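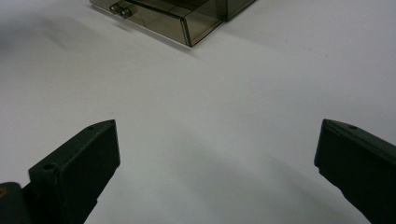 FLOTIA, May

How to Look After a Hand-Held Gripper

A gripper is a tool that picks things up by squeezing them. Many grippers are bolted to the end of a robot arm. A hand-held gripper is carried by a person, who moves it where it needs to go. It has two fingers, a body that holds the fingers, and a small camera that looks out over them.

The gripper on this page is used at the Prendden workshop. Thandeka Molefe is the technician in charge of it. Her job is to check the tool, clean it and replace parts when they wear out. The students who visit the workshop call it the Gendus, after the name on its storage case.

The parts

The fingers are dark green. Each one is a thick block with a squared tip. The side of the finger that faces its partner is flat, and this flat side is called the gripping face. When the fingers close, the two gripping faces press on the object from opposite sides. A flat face touches more of the object than a pointed one would, so the object is less likely to turn or slip.

There are small round holes in the fingers. Holes like these can be used for screws. On the Gendus, a finger can be taken off and a new one put on without changing the rest of the tool.

Getting ready

The check is done on a plain white table. Dark fingers are easy to see against a white surface, and so is any dirt that falls off them.

1. Wipe the table and let it dry.
2. Turn the gripper off before touching the fingers.
3. Wipe each gripping face with a soft cloth. Dust and grease make a face slippery.
4. Look along the edges for cracks or chips.
5. Test each screw by hand with a small screwdriver. Stop when it is snug. Turning it too hard can damage the plastic.
6. Write the result in the log book.

The log book also has a column for the cycle count. One cycle means the fingers have opened once and closed once. At the last check the count was 3,969. Thandeka does a short check every 30 cycles on a busy day and a full check every 722. The second number looks odd. It came from an old test, when a set of fingers made by Salameh ran for that many cycles before a screw worked loose.

Checking that the fingers open evenly
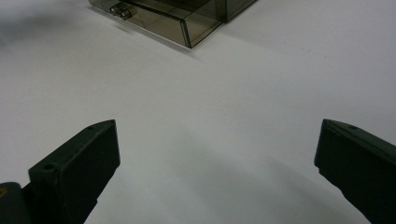
Fingers open wide, with the box beyond the tips.

With the power back on, the fingers are opened as far as they will go. The technician compares the left side with the right. The tips should sit at the same height in the camera view. If one is higher, there are several possible causes: a loose screw, a finger fitted at a slight angle, or a camera that has been knocked out of line.

The camera is checked first – it is the quickest thing to correct. If the camera is straight and the tips still do not match, the power goes off again and the finger screws are inspected.

Shadows can be confusing during this step. The fingers and their mount block part of the light, and soft gray patches appear on the table. A patch of shadow can look like a stain. Wiping it with a cloth will show which one it is.

Lining up with an object

The next part of the check needs an object to aim at. A clear brown plastic box is used. It is a useful test for the camera, as see-through plastic is harder to pick out than solid plastic. The table shows through the walls, and the walls show through each other. Where several layers overlap, the plastic looks darker. A small metal fitting on the box gives the eye something definite to find.
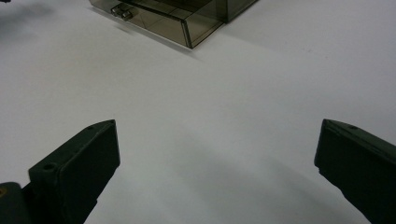
The box stands ahead of the gripper, with open table in between.

The gripper is held still with the fingers open, and the box should be easy to find in the space past the tips. Then the tool is moved forward slowly. Thandeka stops 40 millimeters short of the box and looks again. At this distance the metal fitting should be sharp. If it is blurred, the lens is cleaned with a lens cloth. Paper towels are not used on the lens.

Putting it away

The fingers are closed gently before storage, with nothing between them. The power is turned off and the cable is coiled loosely. Spare screws go in a lidded tub, marked with their size.

Words to know

Bevel: an edge that has been cut at a slope.
Cycle: one opening and one closing of the fingers.
Gripping face: the flat side of a finger that presses on an object.
Mount: the part that holds another part in place.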